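Customer Support Associate (Part-Time, Evenings)
Naciri Home Textiles

Naciri sells rugs, throws and floor cushions online to customers in the United States and Canada. We are hiring one part-time associate to answer calls and written messages during the evening shift.
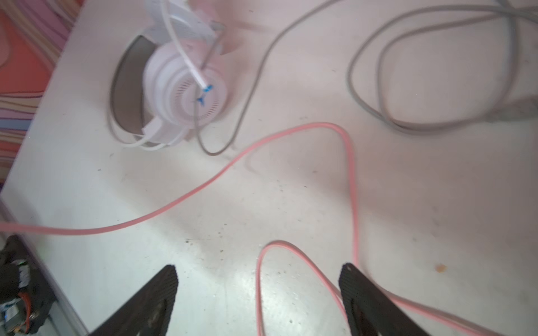

About the job

You will work from home, four evenings a week, from 5 p.m. to 9 p.m. Eastern time. Most of the work is by phone. On a normal evening calls come in steadily until 7:30 and then drop off, and the rest of the shift goes to email and order follow-up.

Customers usually want to know one of a few things: where an order is, whether a rug will fit under a certain bed or table, how to clean it, or how to send it back. Returns take the most time. A large rug has to be rolled and wrapped before the carrier will accept it, and many callers have never done this, so you will talk them through it.

We use Clurkon for calls and tickets and Kivano for stock. You do not need to know either one before you start.

What you will do

Answer incoming calls and log each one in Clurkon before taking the next
Reply to email in full sentences, with the order number in the subject line
Set up returns and exchanges, and issue refunds up to $100 without approval
Pass damage claims to the day team with the customer's photos attached
Check Kivano before promising any size or color
Leave a short handover note at the end of each shift

What we are looking for

At least one year of work with customers, by phone or in person. Store and restaurant work counts.
Clear spoken and written English. French is a plus, as some of our Canadian callers prefer it.
A quiet room with a door, and a wired internet connection.
Comfort with measurements in both inches and centimeters.
You must live in the United States and be allowed to work here. We cannot sponsor visas for this position.

Knowledge of textiles is not required. We will mail you a sample set with the main weaves and backings before training starts, and you keep it for as long as you work with us.

Pay and equipment

Pay is $1,290 per month before taxes, paid on the last business day. The amount is the same in short and long months. After six months you can join the product discount plan, and you earn paid time off from the first day.

We supply a laptop, a headset and a second monitor. These stay the property of Naciri and are returned with a prepaid label if you leave.

Training

Training lasts two weeks and is paid at the same rate. The first week is on the evening schedule with Ayman Helmy, who leads the shift. In the second week you take live calls while he listens in. There is one daytime session with the warehouse, held by video, and we will agree on the time with you.

How to apply

Send a resume and a short letter through the Fivau jobs portal. Keep the letter under 2000 characters — the form will not accept more. Tell us about a complaint you handled and what you did about it. Please also list any evenings you cannot work.

Applications close on 16/04/2022. Taha Benkirane reads all of them and will write to everyone who applies, including those we do not interview. Interviews are by phone, last 30 minutes and include a practice call with a customer who wants to return a runner without the original packaging.

Questions about the schedule or the pay can be sent through the same portal before you apply.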